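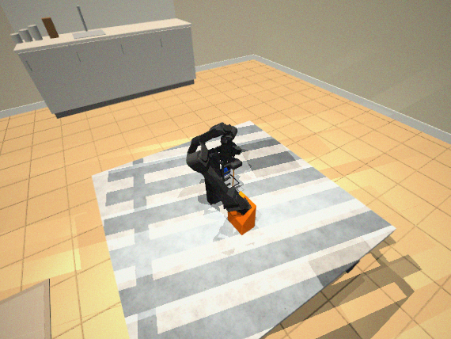 Perkamberg Tablecloth Hire: Frequently Asked Questions

How far ahead should I book?
Two weeks is usually enough. For weddings between May and September, please book at least two months ahead, as the larger round cloths go first.

What is the shortest hire period?
Three nights. Most people collect on a Thursday and return on the Monday, and we charge that as one hire.

What sizes do you have?
Square, round and oblong. Measure the table top and the drop you want on each side, then use the chart on the Sizes page. If your table falls between two sizes, take the larger.

Is there a minimum order?
Yes, 5 cloths. Napkins come in packs of 24 and we don't split packs.

Do I need to wash them before I send them back?
No. Shake off the crumbs, let any damp cloths dry and put everything back in the bags. Please don't try to treat stains yourself. Bleach and shop-bought stain removers ruin more cloths than red wine does.

What happens if a cloth is damaged?
Ordinary food and drink marks are covered by the hire price. Candle wax, burns, tears and mildew are not. We charge the replacement cost on the price list and you may keep the cloth.

Can I cancel?
You can cancel free of charge up to 13 days before collection. After that we keep the deposit. If you only want to change sizes or colours, ring us and we will do it if we have the stock.

Do you deliver?
Yes, within 36 miles of the shop. Someone must be in to sign. We don't leave bags in porches.

Can I see the colours first?
Swatches are free to borrow for a week. The Slaoui range is woven and looks darker in the evening, so try it under your own lights.

Who do I ask about large orders?
Email Jhosep Quispe through the contact form and put the date of your event in the subject line.

Prices and terms last updated 18 April 2025.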